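Guldale Home Help Desk
Ticket 271: Plates lean and slide in the Pravari low dish rack
Opened 23/07/2021 by Lurdes Rebelo
Product: Pravari low dish rack, black
Status: Solved

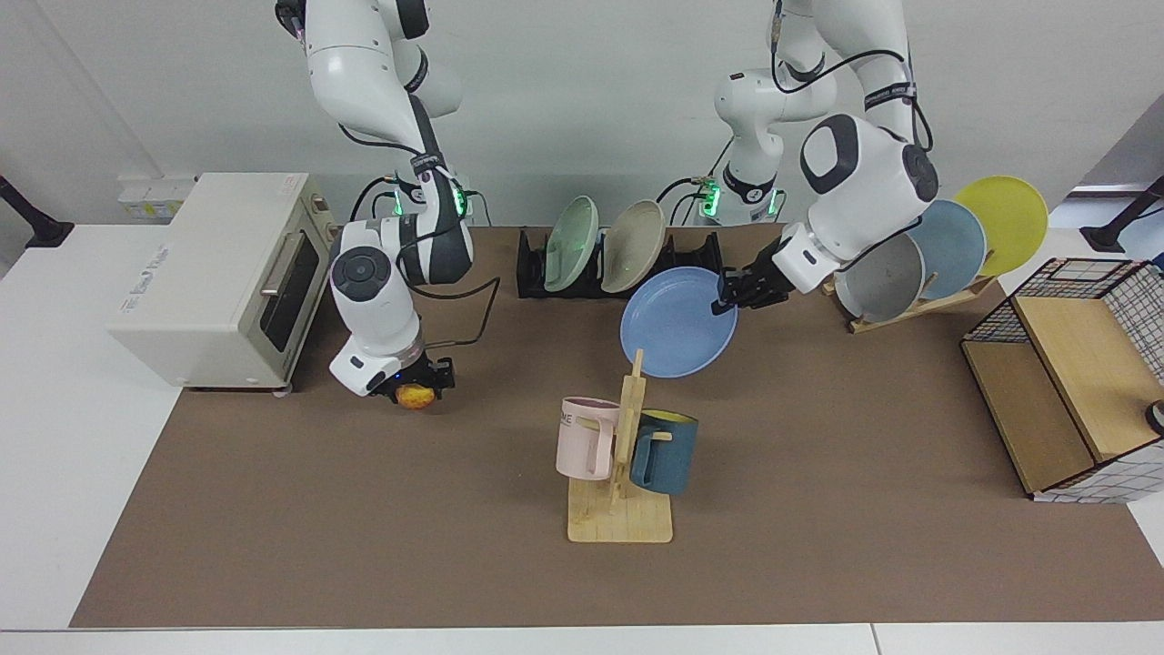

Rack at the back of the mat, mint plate on the left, beige plate next to it, toaster oven at the far left.

Hi there! I bought the low black rack from you back in January and mostly I love it, it's short enough to live at the back of the table and it doesn't look like a piece of plumbing. But my plates will not stand up in it. They lean. The mint one and the beige one both do it, you can see it a little in the picture, and when I pull one out the other gives a clack and drops over another notch. The light blue one (it's the round one out over the mat) is the worst of the lot. If I put it in the end slot it tips slowly until it touches whatever is behind it, and then the whole rack creeps on the mat.

Things that may matter: the rack sits on a brown work mat, the mat is on a plain white table, and the plates are Wonorberg ones, the everyday kind with the curved-up rim. The table is level. I put a spirit level on it twice, once each way, because my brother-in-law would not let it go.

Is it me, is it the plates, or is it the rack?

Comment from Nam-gil Ki, Guldale support

Hi Lurdes, thanks for writing in. A slight lean is normal with that rack, since the uprights are short, but a plate shouldn't keep moving after you let go. Could you check three things for me?

Are all the feet on? They are little push-on caps and they do get left in the packaging.
Is the rack the right way around? The taller side of each slot should be behind the plate.
Does the same thing happen on the bare table, with no mat?

No need to send the rack back yet.

Comment from Lurdes Rebelo

OK, did my homework!

Feet: all on. One was a bit loose so I pushed it until it squeaked. No change in the leaning, though it stopped a tiny tapping noise I had been blaming on the toaster oven for weeks. Sorry, oven.

Right way around: well. I can't tell. I've stared at the uprights from every side and they look the same height to me. Is there a mark somewhere? The instruction sheet went out with the recycling.

Bare table: I rolled the mat back and tried with the same plates. The lean is the same but the rack doesn't creep anymore, it just stays where I put it. So the creeping is the mat and the leaning is something else? I felt quite scientific. Then I had to put everything back, meaning the mug stand, the plates and the oven, and of course the mat had picked up crumbs on its underside, so there went the rest of my lunch break.

Comment from Nam-gil Ki, Guldale support

That's very helpful. The mark is on the underside, a small raised arrow on one of the long rails. It points to the side the plates should face, meaning the hollow side of the plate. Could you tip the rack up and tell me which way it points compared with how you load it?

On the mat: some soft mats get slippery with a film of oil or flour. Warm water and a drop of dish soap on the patch under the rack, then dry it fully before you put anything back.

Comment from Lurdes Rebelo

Found the arrow! It's so small I found it with my thumb before I saw it. And yes, I have been loading it backward the entire time. I had the hollows facing right, and the arrow points left. In my defense, right is the side I reach from, so it felt natural to have the plates looking at me.

Turned the rack around. The beige plate stands up nicely now and so does the mint one. I took them in and out while the kettle boiled and neither of them clacked. Very pleased.

The blue one still tips. Less, but it does. I measured it because I had the tape out anyway, and it comes to 271 mm across. Funny that it matches the ticket number. The beige and mint ones are smaller, though I didn't write them down and now there's toast on one of them.

Washed the mat too. You were right about the film, the water came off gray. I'm not going to say how long it had been.

Comment from Odair Rezende, Guldale support

Hi Lurdes, Odair here, picking this up while Nam-gil is away. At that size the blue plate is over what the low rack is meant for. It will go in, but the weight sits above the uprights and it wants to roll. A couple of options:

Put it in the middle of the rack with a smaller plate behind it, and don't use the end slots for it at all.
Add the Pravari slot grips, part 156. They are soft sleeves that push over the uprights and hold a plate closer to vertical. They come in a bag of 11 and you'd only need a few of them.

If you ever think about replacing the rack, the Lenihan one is taller and takes dinner plates, though it will take up more of your table.

Comment from Lurdes Rebelo

Hi Odair! I went for the grips, they came in a flat envelope and I nearly threw them out with the flyers. They're a pain to push on (wet your fingers first, you should put that on the bag!) but once they're on they stay on. I did the middle slots only and kept the spare ones in the drawer with the birthday candles.

Blue plate: stands up. I gave the table a bump with my hip, which happens on its own most mornings anyhow, and it wobbled and stayed put. I still take that one out first when I'm unloading so I don't knock it with my sleeve.

I also scooted the mug stand forward a bit, so there's more room to get a hand in behind it. Before, I was always reaching over the top of it with a plate and holding my breath. And I looked at the Lenihan online, it's nice, but with the toaster oven on the table too I'd have nowhere left to butter anything, so I'm sticking with the low one.

One small request for whoever makes the sheet: please print the arrow bigger. Or paint it. My neighbor Urmas has the same rack and I went over to check his, and he had it backward as well.

You can close this. Thank you both, you were very patient with me and my mat.

Comment from Odair Rezende, Guldale support

Glad it's standing! I've passed the arrow and the wet fingers tip on to Şükran Kurtuluş, who looks after our instruction sheets. Closing this now, and if the rack starts creeping again just reply here and the ticket will reopen.

Status changed to Solved
Fix: rack turned to match arrow, mat washed, slot grips (part 156) fitted to middle slots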